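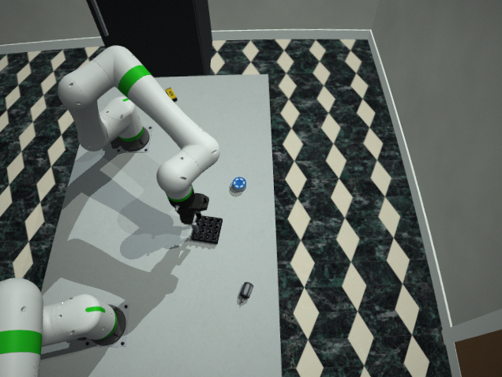 Imogen Bickerstaff
Minutes Secretary, Crabtree Allotment Association

Minutes of the meeting, July 2020

Present: me, Declan Hebden (chair), Lakmal Khondokar, Elie Azar. Apologies from Wenceslao Cortés, who was moving house.

Declan opened by going back over the last minutes, where I'd put Lakmal down for plot 3 when he has plot 22. Sorry Lakmal! Corrected and agreed.

Water. The bottom tap is dripping again and the pressure up by the hedge is hopeless. Elie has a price of £1514 from Narel for a new pipe, and £1629 if they do the trench as well. We went round and round on this (I was all for digging it ourselves, then remembered my back) and settled on paying for the trench. Elie to ring them.
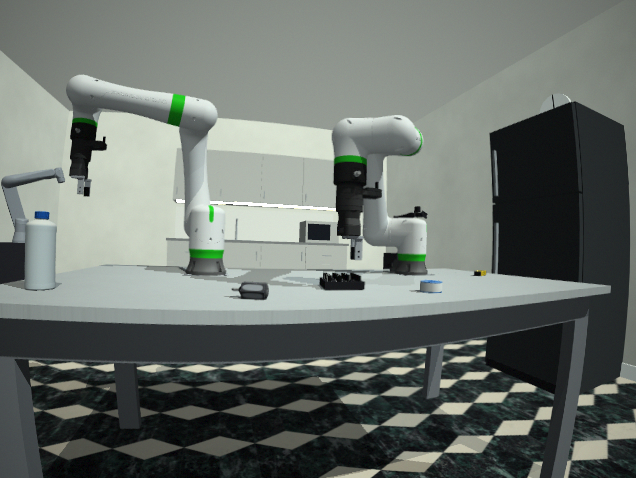
Imogen Bickerstaff

Blight. Lakmal has it on his potatoes and wants everyone to check theirs, tomatoes too. Please don't put the tops on the shared heap, bag them and take them home.

Bonfires. Long chat, mostly Declan and me disagreeing. None before November, that's agreed.

Any other business. Elie has spare leeks, help yourselves from the tray by the gate.

Next meeting: Declan to email round with a date.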